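# New desk, same door

30 October 2019

So we're in! Mostly. The last of the boxes came over from the old place on Vanier and I've been sitting at my new desk for long enough now to have opinions about it, which if you know me is not very long at all.

For anyone just catching up (hi, Mom), the office moved in September. The old place was two rooms over a bakery, with carpet the color of oatmeal and one window that opened. The new place has glass everywhere. Glass door, glass partitions, corners where the glass curves around like it's a fancy shower. I was against it. I said so, at some length, to Blair Gillies, who found the lease and who has been very patient with me ever since.

My complaint was that I'd feel like a hamster. I talk to myself when I work! I eat cereal out of a mug at three in the afternoon! I didn't want an audience for that. But they put blinds on the partitions, plain white ones with really thin slats, and the door is frosted, so what you get is light without faces. People go by as soft gray blobs. I've gotten pretty good at telling who's who by blob. Blair is a fast blob. Teun Van der Linden is a tall blob that stops outside, thinks about it, and then knocks.

The door does have one annoying habit, and that's the handle. It's a perfectly nice handle, a silver lever on a rectangular plate, feels solid, no complaints about the looks. But you have to push it down further than you think you do. Every single visitor gives it a polite little press, nothing happens, and then they stand there wondering if they're locked out. You want to go all the way down and hold it there while you pull. If you let go early, the latch catches on the edge and the door sits there a little bit open, and then I get the hallway conversation all morning. 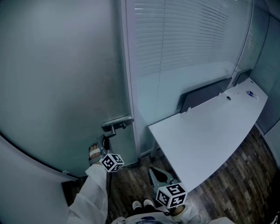 I did look into fixing it. The spring inside these things can be stiff when they're new, and apparently a drop of lubricant on the latch bolt does wonders. I bought a little can of something called Urnilen at the hardware store, used far too much of it, and got a drip on my sleeve that has not come out. The latch is a tiny bit better. My sleeve is a lot worse. If anyone knows how to get oil out of a cotton cardigan please tell me, I've tried dish soap twice.

OK, the desk. It's white, long, and has a very slight curve to it, and it goes up against the glass wall with the blinds. I wanted wood. I had a whole folder of pictures of wood desks! The one I really loved was from Van Rooij and it was $572, and that was before delivery, and Blair just slid the paper back across the table without saying a word. The white one came in at $396. Fine. You win.

And I have to admit the white works in here. The floor is one of those wood-look plank ones in dark brown and gray, so with a dark desk on top I think I'd have been sitting in a cave. The white bounces the light around. It also shows every crumb, so I'm wiping it down way more than I ever wiped the old one, and that's probably good for me.

There's a dark gray divider along the back edge. When the desks first came I wanted to take it off, and Teun talked me into giving it a couple of weeks. I'm glad he did. It's the right height to block the stuff that makes my head turn, and it hides the back of whatever I've piled up there. I want to pin things to it but I haven't worked out whether pins will hold. Right now it's bare and I kind of like it bare. We'll see how long that lasts. My old corkboard had 8 calendars on it when I took it down, and only one of them was for this year.

The cable hole is my favorite part, and yes I know how that sounds. One round grommet toward the back, that's it. In the old place my cords went over the front, around the side, under the rug and up the wall, and I tripped on the laptop charger so many times that the plug was bent. So I made myself a rule: if it doesn't fit down the hole, it doesn't live on the desk. That knocked out the lamp (the plug's too fat), the second speaker, and the mug warmer my sister gave me. Sorry, Jo. I still use it at home, I promise.

What's left is a keyboard, a screen when I need one, a notebook and whatever pen is closest. I clear it all off at night now. I never did that before! I used to leave everything in a heap and shove it left in the morning to make a place for my elbows. With a surface this plain you notice one stray marker from across the room.

Still on the list: a hook for my coat, because it's been living on the back of the chair, and a mat for under the chair, because I don't trust the wheels on those planks. Blair likes the clear kind from Flunwood. I think they look like a hospital. We've agreed to talk about it again once somebody scratches something.

And a plant. Everybody keeps telling me I need a plant. I killed 2 at the old place and one of them was a cactus, so send suggestions, the tougher the better.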